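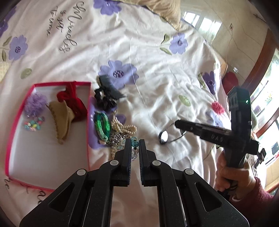 What is happening with the Bramwell footpath? Still closed at the culvert end, county wants a second survey before it signs anything.

Minutes, Clarunach Trails Group, November
Started 7:10, late start, hall was locked.

Last minutes ok'd with one fix — the Imby gate is on the east side.

Money. Balance 1,978. Gravel bill from Flerkitz came in at 213, paid. Quote for new culvert pipe around 600, does not include digging. Agreed to get another quote befor spending.

Footpath. Detour signs keep blowing over. Zip ties no good, try stakes. Dog walkers still cutting across the bottom field, farmer not happy. Letter to go out this week.

Imby gate. Latch sticks. 2 hinges ordered, not here yet. Carried over.

Winter walk. Short loop or long loop — vote was close, short loop won. Meet at the Bramwell lot, 10 am. Soup after if the kitchen is free, need to ask.

AOB. Map reprint, wait untill the path reopens. Hall key, need a second copy cut.

Closed 8:25.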